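3.2. Objetos de aseo sobre la encimera

El segundo bloque del inventario se ocupa de los artículos de higiene bucal que quedan a la vista en el baño. De los 173 hogares que devolvieron el cuaderno, 90 guardaban la pasta de dientes fuera del armario, casi siempre junto al lavabo. Registramos el tipo de envase, la posición (tumbado, de pie sobre el tapón o con el tapón hacia arriba) y el estado del cuerpo del tubo: liso, enrollado desde la base o arrugado. La figura 2 corresponde a la categoría «arrugado, tapón hacia arriba», con un tubo blanco y azul de tapón blanco ante una encimera de mármol beige.

Este sitio utiliza cookies propias y de terceros. Si continúa navegando, acepta su uso. Aceptar | Más información

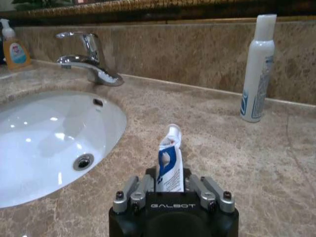 Según Domenica Gisler, la categoría es demasiado amplia, pues un tubo puede arrugarse por la forma de apretarlo o por haber viajado en un neceser, y convendría preguntar por ambas cosas en el cuaderno. La objeción nos parece justa. En la segunda ronda añadimos una pregunta sobre viajes recientes, aunque las respuestas fueron escasas y no permiten separar los dos casos.

Figura 2. Tubo de pasta de dientes en posición vertical.

En cuanto al orden, los hogares con encimera ancha tendían a dispersar los objetos, mientras que los de lavabo exento los reunían en un vaso o una repisa. Eder y Acharya describen un reparto parecido en su estudio de Tultura, con 200 viviendas, si bien allí no se anotó el estado de los envases.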